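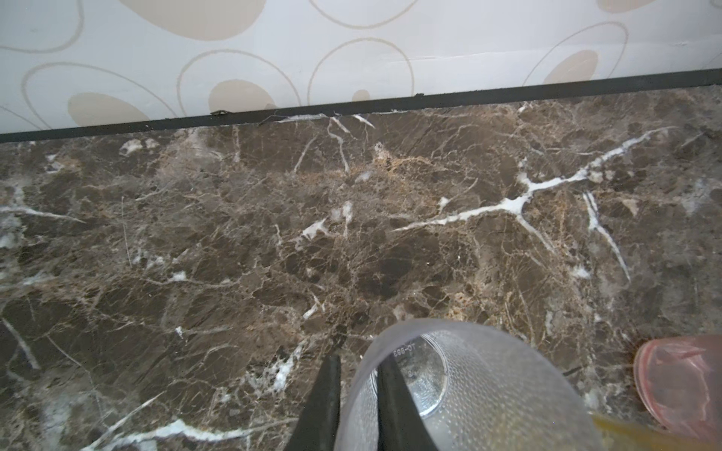

*Fig. 3-1. Back joint: marble top, black edging strip, papered wall.*

## 3 Back joint and adjoining surfaces

This section covers inspection, cleaning and resealing of the joint between the marble top and the papered wall, and routine care of the stone and the paper on either side of it. Fitting a new top is covered in the Povbridge installation sheet supplied with the stone.

The terms used below are as follows.

- **Top** – the dark brown veined marble surface.
- **Strip** – the narrow black edging along the foot of the wall.
- **Joint** – the line where the lower edge of the strip meets the stone.
- **Paper** – the wall covering with the beige ring and oval print.

### 3.1 Materials

- Vuritz joint sealant, clear, one 276 ml cartridge
- Cartridge gun
- Rilleo stone cleaner, diluted as marked on the bottle
- Low-tack masking tape, 13 mm wide
- Plastic scraper with a straight edge
- Soft brush, such as an old paintbrush with the bristles cut short
- Three or four lint-free cloths
- Flashlight

> **CAUTION:** Do not use vinegar, lemon-based cleaner, descaler or any other acid product on the marble. Acid etches the polish and the mark can't be wiped off. Repair of etching requires repolishing by a stone shop.

> **CAUTION:** Do not use a metal blade on the stone or on the strip.

### 3.2 Inspecting the joint

Inspect the joint every May and after any spill that reaches the wall.

1. Move loose items away from the wall so that the full length of the strip can be reached.
2. Hold the flashlight low, almost level with the stone, and move it slowly from one end of the joint to the other.
3. Look for crumbs and grit on the strip, grime along its lower edge, and whitish residue on the stone just in front of it.
4. Press the strip lightly with a fingertip at several points. It should not move.
5. Mark any fault on the wall side with a small tab of low-tack tape on the strip, not on the paper.
6. Compare what you found with Table 3-1.

**Table 3-1. Findings and action**

| Finding | Action |
|---|---|
| Crumbs or specks on the strip | Clean, 3.3 |
| Grime along the lower edge of the strip | Clean, 3.3 |
| Whitish streak in front of the strip, hard, does not smear | Remove residue, 3.4 |
| Whitish streak, soft or rubbery | Remove residue, 3.4, then check for a gap |
| Gap between strip and stone | Reseal, 3.5 |
| Strip moves under light pressure | Stop. Refit the strip before resealing |
| Paper lifting above the strip | See 3.6 |

A pale streak may be hard to tell from the veining. Rub it with a dry cloth and feel it with a fingernail. Veining lies within the polished surface and has no edge. Residue normally stands slightly proud.

### 3.3 Cleaning the strip and joint

1. Brush along the strip with the soft brush, working in one direction. Do not push debris into the joint.
2. Pick up the loose material with a vacuum nozzle or a dry cloth.
3. Dampen a cloth with diluted cleaner and wring it out well.
4. Fold the cloth over the edge of the plastic scraper and draw it along the lower edge of the strip. Turn to a clean fold when it shows dirt.
5. Go over the same length with a cloth dampened in plain water.
6. Dry the strip and the stone.

Keep the wet cloth below the upper edge of the strip. The paper is not scrubbable, and water marks show on the pale ground between the ovals more than they do on the print.

NOTE: The strip has a matte finish. Abrasive pads leave shiny patches on it.

### 3.4 Removing sealant residue

1. Mask the strip along its lower edge if the residue is on the stone only.
2. Hold the plastic scraper nearly flat and push under the residue from the room side. Short strokes work better than one long one.
3. Lift the pieces off as they come free. Do not grind them into the polish.
4. Roll any remaining film off with a dry cloth and thumb pressure.
5. Clean as in 3.3.

If a film remains after two passes, leave it overnight with a cloth dampened in plain water laid over it, away from the paper, and repeat from step 2. Solvent removers are not approved for this stone. Christodoulou, who cut and finished the top, will not cover stains caused by them.

### 3.5 Resealing

The joint is 1573 mm long and one cartridge is enough to do it twice. Reseal the whole length in one operation where possible – a patched bead collects dirt at each overlap.

1. Remove the old bead with the plastic scraper.
2. Clean and dry the joint as in 3.3. Leave it uncovered overnight before sealing.
3. Run tape along the strip, with the edge of the tape just above the joint.
4. Run a second tape along the stone, parallel to the first. Leave a narrow, even gap between the two.
5. Press the edges of both tapes down with a fingertip. Pay attention to the stone side if the tape crosses a pitted vein.
6. Cut the cartridge nozzle at an angle. Make the opening no wider than the gap between the tapes.
7. Start at the left end. Hold the gun at a steady angle and push the bead ahead of the nozzle without stopping.
8. Smooth the bead once with a damp finger, in the same direction.
9. Pull the tape off the stone first, then the tape off the strip, each at a low angle and away from the fresh bead.
10. Leave the joint undisturbed until the cure time printed on the cartridge has passed.

> **CAUTION:** Do not smooth the bead a second time after the tape has been removed. This drags sealant onto the stone and leaves the streak described in Table 3-1.

NOTE: Use clear sealant only. White sealant stands out against both the strip and the brown stone. Black was tried on the first tops and showed every uneven edge.

### 3.6 Care of the paper

The same paper is used on the back and side walls, so damage on one wall can be patched from leftover stock for any of them. The repeat must be checked before cutting. The rings overlap and a small error in placement is visible at once.

1. Dust the paper from the top down with a dry cloth.
2. Treat small marks with a clean white eraser. Test it first in a low corner.
3. If an edge has lifted above the strip, work a small amount of paper adhesive behind it with a thin brush.
4. Press the edge down from the center outward with a dry cloth and wipe away any excess immediately.
5. Hold the edge flat until it grips. Do not tape it.

To cut a patch, lay a piece of matching stock over the damaged area, line up at least two rings, and cut through both layers along the outline of a ring or a solid oval. A cut that follows the print is less visible than a square one.

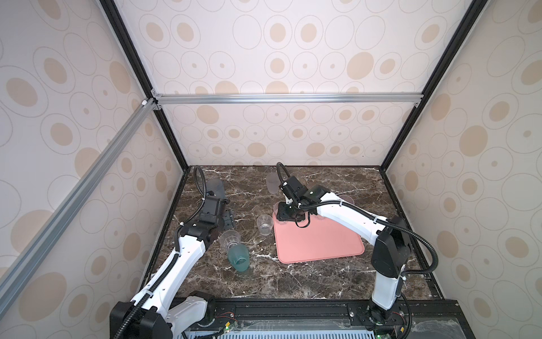 Can the marble top be cleaned with ordinary dish soap?

A few drops of mild dish soap in warm water are fine for occasional use, provided the stone is rinsed with plain water and dried afterward; for regular cleaning use the stone cleaner listed in 3.1, as soap builds up into a dull film.

### 3.7 Care of the stone

1. Lift grit off with a soft brush or vacuum before wiping. Grit under a cloth scratches.
2. Wipe with a damp cloth in overlapping passes, back to front.
3. Dry with a second cloth. On dark stone, dried water leaves a visible ring.
4. Check the surface from a low angle. Dull spots that do not wipe off are etching and should be reported with their position measured from the left end.

Blot liquids, do not wipe them outward. Put a felt or rubber pad under anything heavy that will stay in place, and lift it to move it.

The light veins are softer than the brown ground in places and may feel slightly open to the fingernail. This is normal for the stone and is not a crack. A crack usually crosses both the brown areas and the veins and continues in the same direction. Report a suspected crack before putting any further load on the top.

### 3.8 Record

Enter the following in the surface log after each inspection or repair:

- date and initials
- findings by type, as worded in Table 3-1
- position, measured from the left end of the joint
- sealant batch, if resealed
- amount of leftover paper stock remaining, if a patch was cut

Questions on this section go to Chrysoula Mavromatis, surface maintenance, Povbridge. Section last revised 6 Oct 2026. Table 3-1 replaces the separate fault sheet, and copies of the old sheet should be removed from the binder.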